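Home | Products | Newsroom | Support | Contact

Nirnberg Introduces Plarnlow Phone Mount and Revised Shipping Carton

May 14, 2018 — Nirnberg today announced the Plarnlow, a clamp-style phone mount for workbenches, counters and store displays. The company also announced a change to the carton in which its larger display kits are shipped. Both items are available to order now through Nirnberg and its distributor, Van Loon.

The Plarnlow holds a phone by its edges. The user sets the phone against the upright section, brings the clamp bar up to the lower side and tightens it by hand. No adhesive, magnet or special case is used. The phone can be fixed nearly upright or tilted to either side, and it can be taken out without changing the angle of the mount. 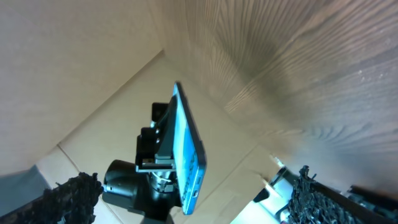
Nirnberg began work on the mount after service customers asked for a holder that would stay put on a bench during repair and inspection. Earlier holders sold by the company relied on a spring jaw. Spring pressure varied with the width of the phone, and narrow models tended to turn when the screen was pressed near a corner. The Plarnlow replaces the spring with a screw adjustment. Once set for a given phone, the adjustment does not need to be repeated unless a different model is used.

"Our bench customers wanted to read a work order and tap through it with one hand," said Nana Quansah, product manager for mounts and fixtures at Nirnberg. "The main requirement was that the phone should not move when it is touched. We settled the clamp first and worked out the tilt range afterward."

A pilot run of 293 mounts was placed with repair shops and two retail chains in March. Comments from the pilot led to a longer clamp bar and a change in the order of the setup steps. Mounts from the pilot run can be updated with a replacement bar, supplied at no charge on request.

The revised carton applies to display kits in the Ollby series, which combine wood-grain panels with one or more Plarnlow mounts. Panels are now packed standing against the side of the carton — the previous carton held them flat, under the hardware. In the company's returns records for the flat-packed kits, scuffing of the panel face was the most common complaint.
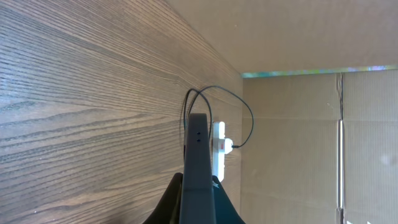
Customers unpacking a kit should open the carton from the top, remove the hardware tray and then lift each panel straight up. Panels should not be slid out through the side. The carton can be kept and used again for storage or for moving the display between stores.

Plarnlow mounts are sold singly and in cases of 8. Distributor pricing starts at 50 units. Ollby kits ordered before the change will ship in the earlier carton until existing stock is used up. Setup sheets for both products are packed with each order and can also be requested from Nirnberg customer support.

Press contact: Nana Quansah, Nirnberg

Recent releases
Van Loon Adds Nirnberg Fixtures to Spring Catalog
Replacement Parts List Updated for Spring-Jaw Holders
Ollby Display Panels: New Sizes
Notice on Order Cutoff Times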